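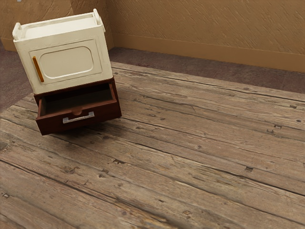

About Hotton Storage & Repair

Hotton started in a former feed store in Drunuvbridge with one workbench, a borrowed band saw and a sign that was supposed to say "Furniture Repaired." The sign painter ran out of room after the second R. People came in anyway, mostly to ask what Furniture Repair was short for.

We fix, refinish and sell used household furniture. Dressers, kitchen chairs, sideboards, the nightstand your aunt left you along with her opinions. If it has a drawer that sticks, we have probably met its cousin. We don't do upholstery. We tried it for one winter and the sofas won.

The shop takes in 400 pieces in a normal year. A fair number arrive with a note that says "just needs glue." Last year we did 494, because the Fusano apartments changed their parking rules and every resident seems to have responded by moving out with a broken bookcase.

How it works

Bring the piece in, or send us a few photos and we'll guess. Estimates are free and written down, so you can wave the paper at us later. Small repairs take two weeks. Refinishing takes six, or eight if you want it the exact color of something you saw once in a hotel. We hold finished work for 43 days, after which it goes on the sales floor with a polite tag. We chose 43 after a long argument between 40 and 45 that went slightly the way of the tired.

Delivery inside Drunuvbridge is included on any repair over $100. Outside town we charge by the mile, and stairs are extra. Spiral stairs are a conversation.

The Sadeghi building

In November we moved out of the feed store and into the old Sadeghi printing works, two doors down from the laundromat. It gives us 945 square feet of shop floor, a loading door that closes most of the way, and heat. The drying room is at the back and stays locked while varnish is curing. Please don't try the handle. The handle is also curing.

The front room is for sales. Prices are on the tags, and we'll come down a little if you're nice and carry it out yourself. Everything we sell comes with a year of free tightening, gluing and drawer-waxing. Water rings are your own affair.

We open at 9 a.m. and close at 5 p.m., with lunch somewhere in between depending on who remembered to bring it. Parking is behind the building. Ring the bell twice, as the first ring only wakes it up.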